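Left gripper fault on the two-arm station: what we found

The two-arm station in the Pulton lab is running again after a week of reduced hours. Several people asked for more detail than the short notice gave, so the full account follows.

On 10/15/19 the station was running the fruit and plate task under the Yen controller. In trial 317 the left gripper closed on a toy fruit and did not release it when told to. The arm went on to its next move with the fingers still shut, dragged the fruit across the cutting board and pushed a plate off the far side of the table. Cheuk-hei Kwok was at the desk and hit the stop button. Both arms held position. No one was hurt, and the plate survived.

The log showed that the open command had gone out on time. The gripper never confirmed it. The controller was supposed to wait for that confirmation before moving the arm, but the wait had a time limit, and when the limit ran out the controller treated the step as done. That part is a software mistake and it was ours. The setting was put in last March to get past a slow sensor on the old grippers and was never taken out when the new ones were fitted.

Why the gripper stayed shut took longer to find. Hui-mei Hsieh swapped the motor driver first, then the control board, and the fault came back both times. It only appeared when the forearm was turned well inward and the wrist was low. She ended up moving the arm by hand with a meter on the line and found a break in the signal wire, inside the insulation, a short way back from the wrist connector. From the outside the cable looked fine. With the arm straight, the broken ends touched and everything worked.

We checked the logs from earlier runs for the same pattern. Out of 2414 release commands on the left side, 84 had been confirmed late. None of those had timed out, so no alarm was raised. The right side had no late confirmations at all.

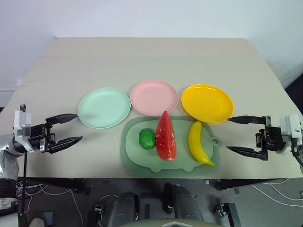 The plate and fruit setup on the two-arm station, with both grippers open.

The left cable has been replaced, and the new one has more slack at the wrist and a clamp farther back so that the bend is spread over a longer section. The right cable was replaced at the same time, although it tested good. Cilard, who supplied both, have been sent the broken piece and we will pass on anything they tell us.

On the software side, a missed confirmation now stops both arms and puts a message on the operator screen. The arms will not restart until someone clears it at the desk. Late confirmations are also written to the daily report, where they should have been from the start. After the repair the station completed 510 release commands on the left side in the inward position with no late ones.

If you use the station, please note the following changes.

Run the wrist check before the first trial of the day. It takes a few minutes and is in the Tuto menu under Start of Day.

If the missed confirmation message comes up, do not clear it and carry on. Write down the trial number, leave the arms where they are and call Hui-mei or Cheuk-hei.

Do not reach over the table to free an object from a closed gripper while the arms have power. Two people told us they had done this before the fault was found, once in the middle of a run. Press the stop, switch off arm power at the cabinet and then take the object out.

Bookings lost during the repair have been moved to the end of the current schedule. If your new slot does not suit you, Cheuk-hei has the list and can swap it.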